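Grooming Routines and Calm Behavior in Lesson Ponies
Student project report, Equine Care course
12 Jan 2019

When our group first sat down to choose a topic, we all wanted to do something with riding, but the longer we talked the more we came back to the half hour before anybody gets on. Our project looks at whether a pony stands more quietly for tacking up when it is always groomed in the same order. We worked at the Dosemell riding stable, which was kind enough to lend us two of its ponies, Stollar and Medve, from May until the end of the summer (and to put up with all of us in the aisle at feeding time!).

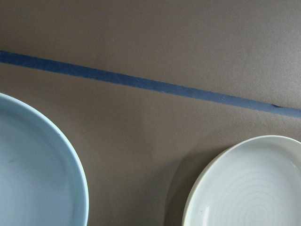
Stollar is an older gelding who has taught beginners for years, and Medve is a younger mare who can be fussy about her belly and her girth. For Stollar we kept to a set order: curry comb, stiff brush, soft brush, then hooves. For Medve we let each student start wherever they liked for the first half of the project, and then switched her to the set order as well. Altogether we wrote up 230 grooming sessions, and 13 of those had to be left out when the farrier was in the barn and neither pony would settle.
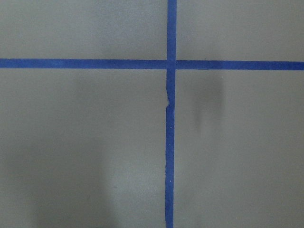 Scoring was the part we argued over most. We wanted to mark down every time a pony stepped away from the person grooming, but at first we each had our own idea of what a step was. In the end we agreed on a plan of the tie-up area split into four parts, laid out much like the gray surface with the two strips of blue tape crossing on it, and we noted which part the front feet were in at the start and finish of each brush. It made our notes far easier to compare.

Medve stood still through the whole routine in 71 of her sessions, and most of those came after we changed her over. Stollar hardly changed at all, bless him. We know that Medve was also getting used to us as the weeks went by, so we can't say the order alone did it. If another class takes this up, we would suggest asking the Zillis barn down the road to join in with a few ponies of their own, and starting the set order on different dates for each one.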